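Mon canapé, la machine et moi

Je vous dois un aveu : je déteste ranger le salon. Pas la cuisine, pas le linge, le salon ! Alors quand Chrysoula Xenos m'a proposé de venir passer une matinée chez Kernena, où l'on apprend à des machines à débarrasser un canapé (en simulation d'abord, pour ne rien casser), j'ai pris le premier train.
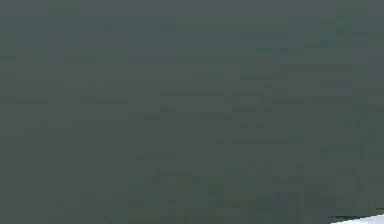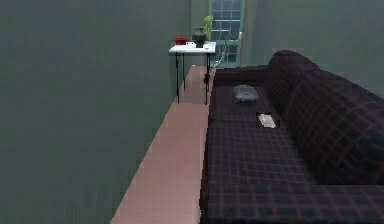 Deux vues de l'appartement simulé. Sur la seconde, la table blanche au bout du passage et, sur l'assise, ce qu'il faudrait ramasser.

Vous vous dites sûrement que c'est facile, un canapé. Moi aussi, je me le disais. Sauf que le tissu est presque noir, quadrillé de lignes rouge sombre, et qu'il y a dessus un machin gris, arrondi, tout plat, que j'ai pris pour un coussin, puis pour un plateau. Si j'hésite, moi qui ai des yeux depuis un bon moment, que voulez-vous qu'un programme en fasse ? Le petit rectangle blanc, juste à côté, m'a laissée tout aussi perplexe. Serviette ? Feuille de papier ? L'une part au lavage, l'autre surtout pas.

Et la première vue, alors ! Du gris-vert partout, un bout de blanc dans le coin en bas à droite, et débrouillez-vous avec ça. « On a beaucoup d'instants de ce genre », m'a dit Chrysoula en haussant les épaules. La machine doit quand même décider si elle avance, si elle tourne ou si elle attend.

L'équipe a fait tourner 3000 essais avec Prinden, son logiciel maison. Résultat : 1644 rangements réussis. Un peu plus d'un sur deux, donc. J'ai trouvé ça formidable – mon fils fait nettement moins bien – mais Gert Msimang, qui s'occupe des tests, faisait la moue. Pour lui, un appareil qui oublie une tasse une fois sur deux finit au placard avant Noël.

Reste le passage entre le mur et le canapé, qui est étroit et file jusqu'à la table. Gert y a perdu six semaines. Dans un vrai logement, m'a-t-il rappelé, il y aurait en plus un cartable, le chat et une rallonge.

Alors, on l'achète quand, ce robot ? Pas cette année, en tout cas pas pour mon salon. Chrysoula espère un premier essai chez des particuliers en août, avec quelqu'un à côté pour appuyer sur le bouton rouge. Je me suis inscrite sur la liste. En attendant, j'ai rangé le canapé en rentrant, et j'ai retrouvé mes lunettes entre deux coussins.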